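Does a toy need sorting?

The workshop at Barden smells of machine oil and toast. I had been told that the couple behind the Trallness toy exchange had found a better way of dealing with second-hand toys, and I went along expecting to be shown a spreadsheet. What I got was a cup of tea and an argument about trays.

The exchange takes in donated toys, checks them over and sends them out again to playgroups for a term at a time. Everything that arrives is tipped out on a bench and looked at before it goes anywhere near a shelf. "Boxes lie," she told me. "It says cars on the lid and you open it and it's half a tea set." Her husband, who does the books, was less romantic. "We get 205 boxes a year and I'd happily refuse half of them."

I asked why they bother with mixed lots at all. A charity shop would bag the good pieces and bin the rest before lunch. She said the odd bits were what children wanted. I said that sounded like something adults like to believe. She laughed, but she didn't give way.

"You put out a full set with the picture on the box, and they make the picture," she said. "You put out a car and a block and some grey thing off who knows what, and you get a garage, or a hospital for cars."

Had she measured this? She had not. She had watched it happen in 2 playgroups over a winter, and she admitted that one of them was run by her sister. I wrote that down and she watched me do it.

The trays are his idea. They have sloping sides, so small parts slide back towards the middle and don't end up on the floor, or so he claims. I found a plastic wheel under my chair within 5 minutes. He said it had been there since July.

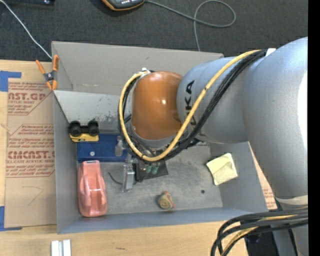

A car with no partner pieces is just clutter, according to one playgroup leader who has borrowed from Trallness and stopped. Her staff spent 20 minutes at the end of each session picking up blocks that fitted nothing, she said, and the children mostly fought over the one car anyway. She would rather have a single complete train set and know where it lives.

I put this to the pair of them. He nodded the whole way through, which surprised me. "She's right about the tidying," he said. "We send out too much. I've said so." His wife thought the group had given up too early, and that fighting over a car was at least playing with it. I am not sure many parents would agree.

There is also the matter of cost. Borrowing is free at present, and he would like to charge. "People look after what they pay for," he said. She called that a theory. It was the only time she asked anyone else for evidence all afternoon, and I told her so — she took it well and cut me some cake.

I left with my doubts in decent order. The toys are clearly looked at with care, and I can believe a child would be glad of most of them. Whether a loose block does more for a four-year-old than a boxed set is something neither of them could show me. They are starting a written record with the next lot of loans, and she has promised that her sister won't be the one filling it in.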